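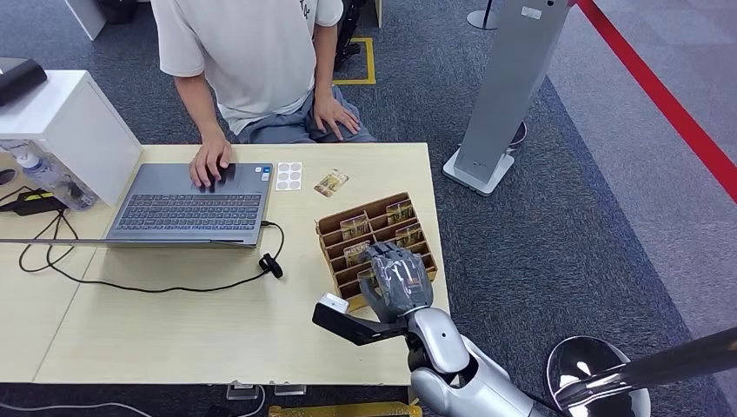
Slower than you would ever do it for yourself, was the advice from the next desk, and then slower than that, and if your shoulder starts to hurt you are gripping something that isn't there.

I was gripping something that wasn't there. I had come up to the Tikent workshop in Tandton to be taught how to teach, and for the first half-hour my pupil learned chiefly that human beings are tense. The job was to take a small card out of a compartment in a cardboard tray and put it in another compartment in the same cardboard tray. A child of four could manage it and would then want paying. With a robot's hand on the end of my intentions, it felt like posting a letter through next door's letterbox from my own upstairs window.

The trade calls this demonstration. Either you take hold of the arm and walk it through the job, the way a golf instructor stands behind you and makes you feel foolish, or you sit apart from it and drive from a distance, your own hand movements passed down the line to fingers that are not yours. Tikent does both and has strong feelings about which is better, depending on who has made the tea. Every attempt is recorded. Enough of them, good and bad, go into the mill, and out comes a machine that will have a go by itself.

What counts as enough is a sore point. The old hands speak of the cards with the flat affection prison officers have for long-term residents. A morning's target is 30 clean runs. I managed eight, and two of those were let through by someone being kind.

The cards are the cunning part. They are printed in gold and brown and they stand up in the compartments like guests at a wedding where the chairs haven't arrived. A cup would be easy. A cup has a middle, and you can be wrong by the width of a thumb and still come away with a cup. A card standing on edge has no middle to speak of. Come at it from the front and you push it over, come at it from above and you bend it, and come at it the way you would with your own hand, which is to say without any thought at all, and you find that you have no idea how you do it.

I had this out with Bovska, who build the control side and had sent a stack of printed notes, one of which told me to "let the hand arrive before the fingers do". I took this for the sort of thing people write on yoga studio walls. By mid-morning I was muttering it. Most of my failures came from closing the fingers while the wrist was still travelling, so that the card was struck, politely, and lay down.

The glove helps. The robot's hand wears one, translucent and grey, and the word in the workshop is that bare robot fingers and shiny card get on about as well as cats and bathwater. It also gives the thing the look of someone about to handle a rare manuscript or a trifle. I grew fond of it. You do not expect to feel protective about a hand, but around the fifth botched pick I apologised to it, out loud, and was told that everybody does by lunch.

Somebody has to sit across the table with the laptop. I had pictured this as the glamorous end of the business, all scrolling green figures, and was disappointed. The job is to start the recording, stop the recording, and decide whether what happened in between should be kept. It calls for a straight face above all. When I took my turn I found I was a dreadful judge: I kept everything. A card went in crooked and I thought, well, it tried. This is exactly the wrong attitude, it was explained to me, because the robot has no notion of trying. Show it crooked and it will learn crooked, and it will be crooked with tremendous consistency for as long as you leave the power on.

There is an argument running about that, as it happens. One camp wants only perfect runs, smooth as butter. The other says you must put in the fumbles too, provided you show the recovery, or the machine will meet its first toppled card and stand there like a man who has lost his ticket at the barrier. I am for the fumblers, for reasons of personal interest. My recoveries were superb. I'd had the practice.

The people who do this all day get a style. Tikent can apparently tell from a playback who was driving, without looking at the log. One pauses before each grasp as though saying grace. One comes in from the left every time, no matter where the card is, and now so does the robot. There was a spell last December when it had picked up a tiny double tap before letting go, and it took them the best part of a fortnight to trace it to a colleague who does the same thing with teacups.

I asked what the finished article would be for. Sorting, I was told. Then packing. Then, with a look into the middle distance, all sorts. The evening's demonstration at the Man, the pub on the corner where Tikent holds its more candid meetings, was of a crisp packet being opened by hand, with commentary, to show how many separate problems it contained. We got as far as the seam.

I went back in the afternoon session for another go at the tray. Shoulder down, slower, let the hand arrive. The fingers came round the front card and closed on it, and I sat there holding my breath and a piece of printed card at a remove of several feet, with no clear memory of which compartment it was supposed to go in.

Back left, said the next desk.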